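Wenn der Greifer am Bündchen hängen bleibt

Der Fehler tauchte im Dezember auf, nach einem Softwarewechsel, und zunächst hielt man ihn bei Trulilix für Zufall. Das Modell Rilum sollte Kinderkleidung glatt ziehen und falten. Bei T-Shirts klappte das ordentlich. Bei Hosen und Oberteilen mit dicken Bündchen schloss der Greifer zu früh, fasste nur die obere Stofflage und zog weiter, obwohl die untere liegen blieb. Zweimal riss eine Naht, einmal löste sich ein Fingerpolster.

Das Unternehmen mit Sitz in Burkcombe hat daraufhin seine Trainingsdaten durchgesehen. Von 3.415 Aufnahmen mit handgeführten Greifern zeigten nur 191 Stücke mit Bündchen oder aufgesetzten Taschen. Der Rest war dünne, einlagige Ware. Neue Aufnahmen entstehen seither in Privatwohnungen, an gewöhnlichen Tischen und bei gewöhnlichem Licht.
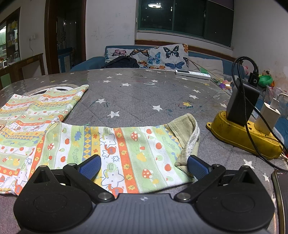
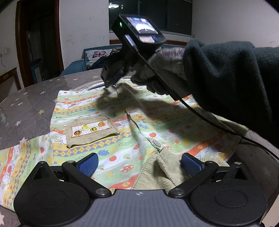
Bunt bedruckte Kinderkleidung auf einem Tisch mit Sternenmuster, aufgenommen mit handgeführten Greifern.

Die Datenlücke erklärt den Fehler allerdings nur zum Teil. Das Prüflabor Barros, das die Anlage im Auftrag des Herstellers untersuchte, fand eine zweite Ursache in der Kraftbegrenzung. Sie war so eingestellt, dass kurze Spitzen beim Ziehen herausgefiltert wurden. Blieb der Stoff hängen, stieg die Kraft an, ohne dass die Steuerung abbrach. In 100 Testläufen mit Bündchenware schaltete der Roboter 19 Mal zu spät ab.

Für Menschen am Arbeitsplatz ist das der heiklere Befund. Wer mit der Hand nachhilft, wenn sich ein Ärmel verdreht hat, steht im Bereich der Finger. Verletzt wurde bisher niemand. Trulilix hat den Filter entfernt und die Geschwindigkeit beim Ziehen gesenkt, was jeden Faltvorgang verlängert. Ausgelieferte Geräte laufen bis zum nächsten Update nur mit einlagiger Ware. Einen Termin dafür nennt der Hersteller nicht, Barros will die Testreihe vorher mit den neuen Einstellungen wiederholen.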